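Skip to content
Search products, manuals, papers
Search
Menu
Posted in March by Finn Dreßler
Shares 50 Comments 2

Skikaron Hand-Held Gripper, with the Household Textiles Demonstration Set

The Skikaron is a two-finger gripper carried in the hand and used to record manipulation demonstrations without a robot present. The operator does the task directly. The recordings are then used to train a policy that runs on an arm fitted with the same fingers. Heladico supplies the gripper singly or in pairs, and from this release every unit is sold with access to the Household Textiles set, collected by Takumi Ishida and Līga Lūse.

The set holds 2950 demonstrations of handling soft and padded items in lived-in rooms. Earlier sets from the same group were recorded at a bench, on a plain grey mat, under fixed lighting. Policies trained on those sets grasped well at the bench and poorly elsewhere. The method described on this page changes the place of recording and leaves the training procedure as it was.

Method

Each room is recorded in one visit. The operator first makes a slow pass through the room with the fingers open, which gives the tracking software enough fixed points to build a map. Demonstrations follow in short takes, with the fingers fully opened at the start and end of each so that takes can be split automatically. Bedding, clothing and wall fittings are left as found. Other people may stay in the room and may be in view during a take. Items are not laid flat or sorted by colour before recording.

Takes are rejected on two grounds only: loss of tracking, or a fingertip hidden from the camera at the moment of closing. Failed grasps are kept and marked as failed. Lūse's scripts for both checks are included in the download.
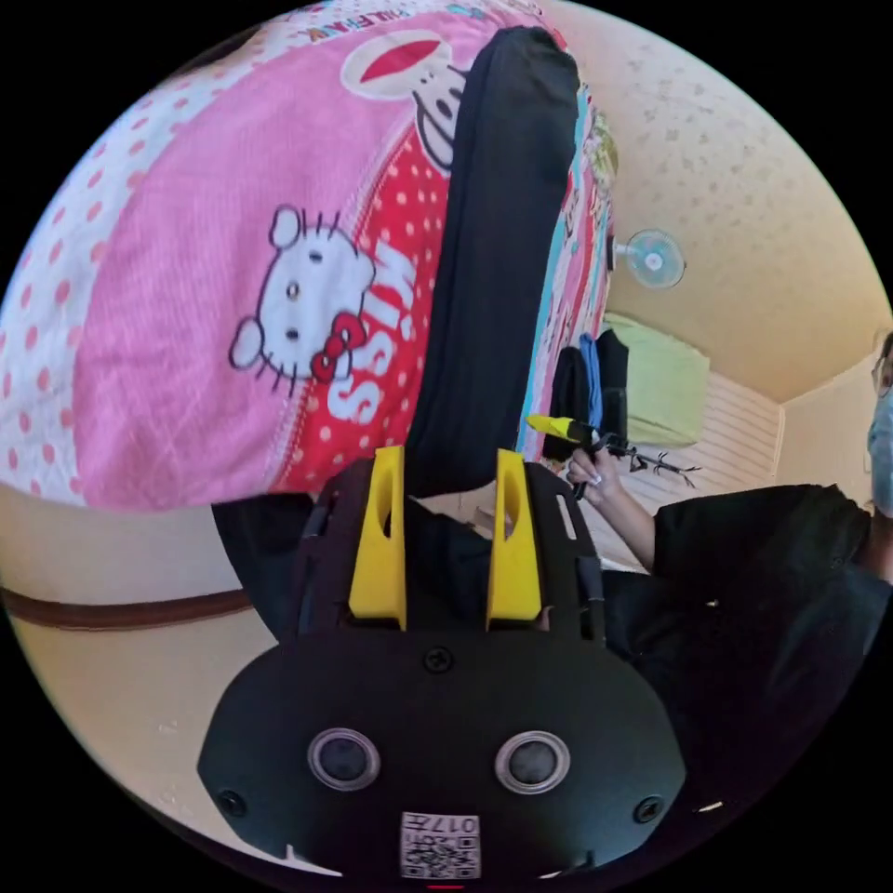

Vol. 2, No. 50

The yellow fingertip pads serve as the colour reference for estimating how far the fingers are open. This works against most backgrounds, including printed bedding. It is less dependable when another yellow object, such as a tool handle, comes near the pads. In such cases the software falls back on the last good estimate and marks the affected span. Users who expect many yellow objects in their own recordings should read the section on masking in the manual before they begin.

The numbered label on the housing identifies the unit. Calibration files are stored under that number and should not be shared between units, even where both were bought as a pair.

Result

Emiko Yokoyama ran the comparison. Two policies were trained with identical settings, one on bench demonstrations and one on an equal number drawn from the Household Textiles set. Both were tested over 308 grasps on items that appear in neither set, in rooms that appear in neither set. The household policy completed more grasps on padded and folded items. On thin single-layer cloth the two policies could not be told apart, and both missed often when the cloth lay against a surface of similar pattern.

A further test held back the failed takes. Removing them made the household policy slower to release an item after a poor grasp, although its first attempts were unchanged. The group recommends that failed takes be left in.

Printed faces and large lettering on fabric were expected to cause trouble, as they give the tracker strong features on a surface that can move. The effect was small where the fabric stayed still during the take. Where it was pulled, the map drifted, and those takes make up most of the tracking rejections.

Supplied with each unit

Gripper body with fingers fitted
Spare pair of fingertip pads, yellow
Calibration file, by download
Access to the Household Textiles set and the checking scripts

The arm-side mount is sold separately under the name Flamus. It takes the same fingers and pads. Older Fujimoto mounts can be used with an adaptor, but the finger offset must then be measured again and entered by hand.

Technical questions about the mount go to Yuto Onishi through the contact form. Questions about the set should give the unit number and the version of the scripts in use.

2 comments
Share this page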